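Werthorpe Center Reports Mixed Results in Household Chore Trials

2024-09-14

The Werthorpe Center for Applied Automation has released the first results of its study on whether machines are ready to take on routine work in homes and small shops. The study, carried out with the equipment supplier Tawhiri, covered 36 chores, from wiping a counter to restocking a low shelf. Each chore was attempted repeatedly under ordinary room lighting.

According to the report, simple pick-and-place work is now within reach. Moving a single rigid item from one spot to another succeeded in 80 percent of attempts. Results fell sharply when a chore had several steps, or when items stood close together and one had to be moved before another could be reached.

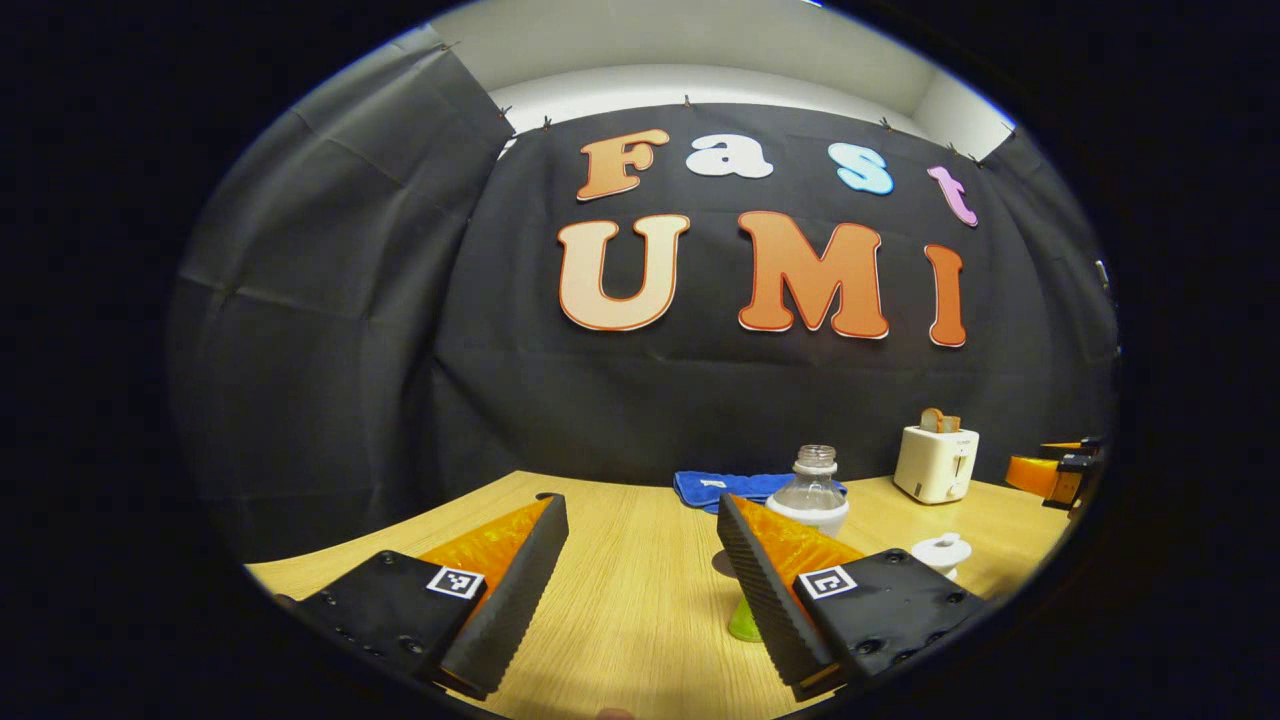 Cloth remains the most difficult material. A towel takes a different shape each time it is set down, and the systems under review often gripped it at a point that made folding impossible. Clear plastic also caused trouble - cameras frequently misjudged where a bottle began and ended. Kitchen appliances were handled with more success, although pressing a lever with the right amount of force was noted as a weak point.

"A person clears a breakfast table without planning it," said Habibur Fakir, who directed the study. "For a machine, every item on that table is a separate decision. We are seeing real progress, but we would not advise a household to rely on it today."

On the shop floor, the findings were somewhat stronger. The Geto store in Werthorpe made one aisle available for evening trials, and 3 of the shelf chores tested there were completed without human help. Staff were still required to deal with dropped goods and torn packaging.

The center will begin a second round of trials in March. That round will concentrate on laundry and dishwashing, and its results will be published in full.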